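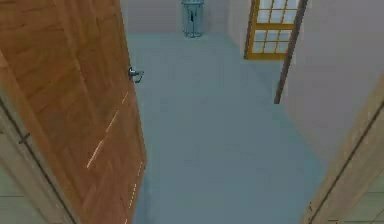
Thodoris Konstantinidis wrote to me in April that his bedroom door sticks only at the top corner, and he asked if he must take the whole door down to plane it. In most cases he does not need to. Please try the steps in this order.

First, tighten the hinges. Open the door halfway, hold it by the edge and lift it gently. If it moves, the screws of the upper hinge are loose. Use a hand screwdriver, as a power driver damages the heads very easily.

If a screw turns and never becomes tight, the hole is worn. Take the screw out, put two or three wooden toothpicks with a little wood glue into the hole, cut them flush and wait until the glue is dry. I leave it overnight. Then put the same screw back.

Close the door and slide a sheet of paper along the gap. Where the paper stops, make a small pencil mark. 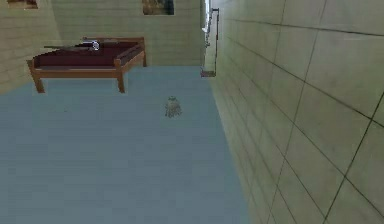 Which sandpaper should I use for the marked place? Start with 100 grit on a flat block, and finish with a finer one. Sand along the grain, close the door and test again after every 8 strokes or so. It is slow work, but removed wood does not come back.

When the paper passes freely, wipe off the dust and seal the bare edge with varnish or paint. I forgot this in my old flat in Cornow and the door was sticking again by the next rainy season. Leave the door open until the finish is dry to the touch.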